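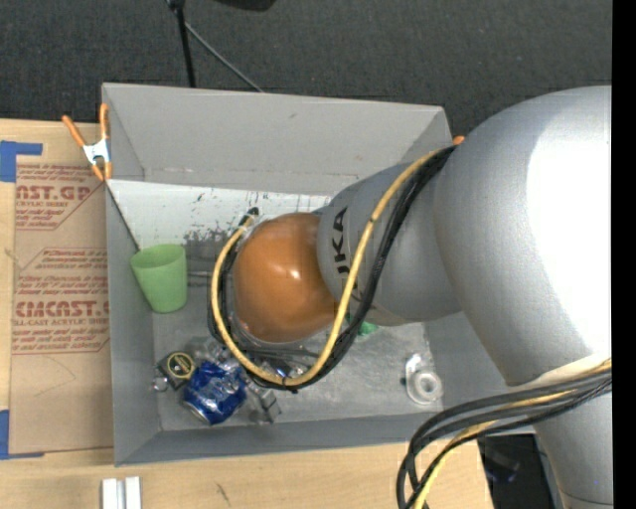 Sizing a budget for the small sorting cell, sanity check please
Posted by suson_bench, 10 April 2018

So I have until August to spend the equipment money, and the arm is already paid for, so now I'm stuck on all the stuff around it. Losley quoted me $2,880 for a proper bin station (steel frame, locating pins, the works) and $1,045 for a cable dress kit. Right now the bin sits on the table held with an orange-handled spring clamp, and the yellow and black cables make a big loop right over where the parts are. Do I buy both, or just one?

leka_fan
Cable kit first, easy. That loop is hanging out over your cans and cups and one day it's going to snag something.

mudroom77
Disagree! Clamps are fine until the bin creeps, and then you re-teach everything. We lost up to 32 hours to that last year before we bought a fixture. I'd get the station and do the cables with velcro wraps for $20.

leka_fan
Velcro on a wrist that bends that far? No thanks. You'll pinch it.

suson_bench
Ok but could I build the station myself? I've got cell-cast acrylic sheet on the table already, still in its paper.

mudroom77
For a guard panel, sure. For holding the bin still I'd want metal.

leka_fan
Ask Sturkis for a second quote too, theirs came in lower for me. And keep a little back for spare cables, whichever way you go.

Recent threads
Used controllers, worth it?
Leasing vs buying a second arm
What did you pay for vacuum cups?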